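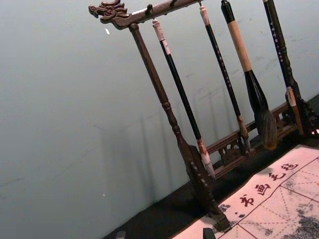 The Nokum 1241 is a ceiling exhaust fan for small bathrooms, and the first thing to say about it is that it won't do half of what the box says it will. It moves air out of a room. The box talks about "spa freshness" and "whole-room wellness," and we have no idea what either of those would look like on a test bench. Damp things dry when air can get all the way past them. A calligraphy brush hung by the end of its handle, like the four on that carved rack with the dragon head, has open air on every side. A bath towel folded double over a bar in a room with the door shut does not, and a fan in the ceiling can only help so much if you keep folding it that way.

With that said, we stock it at Fillwood, and we sell more of this one than the two fans above it in the range. The fancier models have a Bluetooth speaker and a ring of blue light. We have yet to meet the customer whose ceiling mold was scared off by music.

Nokum 1241 bathroom exhaust fan
Rated airflow: 50 cubic feet per minute
Rated noise: 38 decibels
Duct size: four inches
Housing: steel, with a white plastic grille
Light: none
Switch: sold separately
Typical installed price in the Bristumbridge area: $735, with a new roof cap and new duct

About that airflow number

Fifty cubic feet per minute is what the fan moves with a short, straight, smooth duct attached to it. Your duct is probably not short or straight. In the older houses near the river it tends to be a ribbed flexible hose that wanders across the attic, sags between two joists and ends somewhere near a vent that a bird got to first. Every bend costs you air. Gus Nguyen-Tran does most of our installs, and he won't connect a new fan to an old hose unless he has looked at the whole length of it. It makes the job longer and it makes some people cross.

The usual rule is one cubic foot per minute for each square foot of floor, which puts the limit for this fan at a bathroom of 50 square feet with a normal ceiling. If your ceiling is high, or you have a separate tub and shower and teenagers using both, buy something bigger. Please don't buy two of these and put them side by side. We've seen it done.

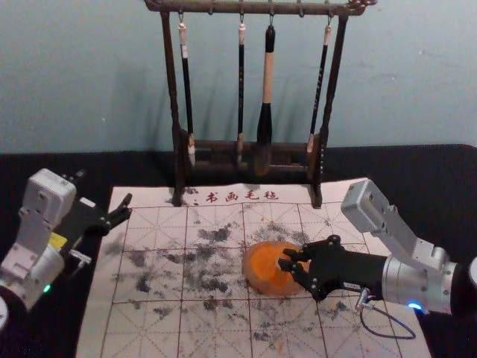
Brushes hanging from a wooden rack.

About that noise number

The 38 decibels on the label was measured by the maker in a quiet room, with the fan on a test mount. Bolted to a joist over a tiled bathroom, it's louder. How much louder depends on how well it was fastened and on whether the duct rattles. You'll hear it. You can hold a conversation under it without raising your voice, and you can hear it from the hall with the door closed if the house is quiet. If you've been told that a fan this size is silent, ask the person who told you to stand under one.

We also don't put much faith in the "lifetime motor" sticker. The warranty card inside the box covers the motor for a few years and the grille for less than that, and the lifetime in question is never defined. Keep the card and the receipt together, and write down the date it was installed.

What's good about it

The grille comes off with two springs and goes back on the same way, so you might clean it. Most fans we take out have a gray felt of dust over the intake thick enough to lift off in one piece, and the owner believed the motor was dying. The housing is shallow enough for most ceilings built with two-by-six joists. The wiring box is on the outside of the housing where a person with normal hands can reach it. Spare motors are sold on their own and we keep a few – ask at the counter, as they aren't on the shelf.

It also has a proper metal damper flap, where a lot of fans at the low end have a scrap of plastic that warps in its first summer. In November, when the wind comes up the valley, you'll be glad of the flap.

What's not

There's no humidity sensor. Gumede makes a wall switch with one built in, and it fits a standard box, but we're lukewarm about it. Set it low and it runs all through a muggy August. Set it high and it ignores a short shower. A plain timer switch costs less and does what it's told. The screws supplied with the fan are soft, so use your own. The paper template has been printed slightly small in at least one batch we received, so measure the housing itself before you cut the ceiling. 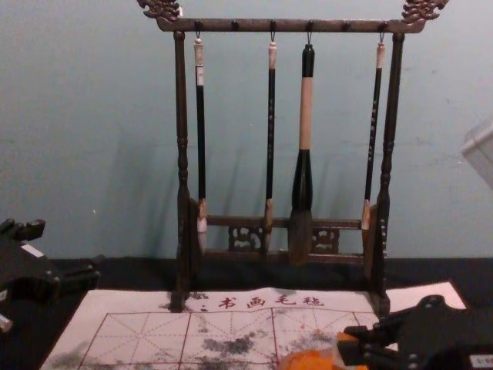
Will it stop the mirror from fogging up?

Only sometimes. A cold mirror will fog during a hot shower whatever fan you have. With the 1241 running and a gap under the door for air to come in, the mirror should clear sooner after you turn the water off. If the door seals tight to the floor, the fan has nothing to pull from and you may see little difference.

Can I vent it into the attic?

Please don't. You'd be moving the damp from a room you can see to a room you can't. It needs to go out through the roof or a wall.

Before you order

Try the tissue test on the fan you already have. Hold one sheet of toilet paper flat against the grille with the fan on. If it stays up, the fan is moving at least some air, and a cleaning and a new timer may be all you need. If it drops, take the grille off and look before you spend anything. Savvas Galanis at the counter will talk you through it by phone, and he has talked a fair number of people out of buying this fan.

Returns are accepted unused and in the box. Once it has been wired, it's yours, unless it's faulty. Special colors for the grille can be ordered, at a price we think is silly – a can of appliance paint does the same job.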